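Chapter 6
What the Quote Leaves Out: Budgeting for a Robot Cell

Most first-time buyers start with the price of the arm. It is the biggest number on the page and the one the sales rep is happiest to talk about. It is also a poor guide to what a kitchenware line, a test bench or a teaching lab will spend before anything useful gets moved from one spot to another. This chapter deals with the other lines in the budget, and with the claims that tend to arrive alongside them.

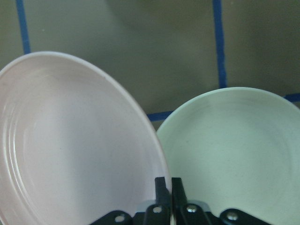
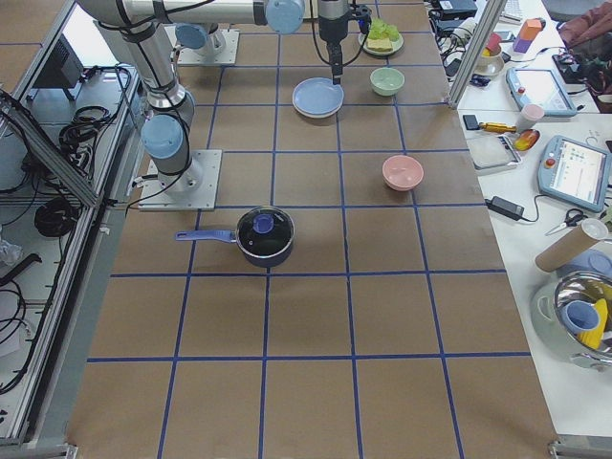 Dish handling on a taped work surface: a gripper's-eye view, and the workstation as a whole.

Consider the Mirmont proposal, which we will return to in Section 6.3. The company wanted to sort mixed tableware and asked two suppliers for a price. Foley quoted for the arm, the controller and a teach pendant. Varport quoted for a "complete solution", a phrase that should make any buyer reach for a pencil. When Saoirse Keogh went through the Varport document on Mirmont's behalf, she found no allowance for the bench, cable management, spare fingers or the labour of setting out and resetting the work area between trials. She put those items back in and the cheaper bid stopped being the cheaper bid.

Her second objection was to the performance claim. Varport reported 1,066 successful picks in its demonstration program. It did not say how many were attempted, how many different plates were used, or who put them back each time. A success count without the attempts behind it tells a buyer very little. If all of those picks were made on one plate lying in one position, it tells them less again.

Brendan Ó Néill, who manages the Mirmont plant, took the opposite view at first. He argued that a supplier can't be expected to test every colour and shape of dish, and that some risk belongs with the customer. Fair enough – but the risk then needs a dollar figure beside it. Mirmont's draft budget had none. It allowed 28 hours for commissioning and nothing at all for the weeks when the cell would be running below its rated speed and staff would still be sorting by hand.

6.1 Sorting costs by when they fall due

Before comparing bids, divide every expected cost into those paid before delivery, those paid during commissioning and those that recur. Freight, site wiring and guarding usually belong to the first group. Operator training is often entered there too, although a good share of it recurs whenever someone leaves. Consumables are easy to dismiss as petty cash. Enter them anyway, under their own heading, and ask the supplier to initial the estimate.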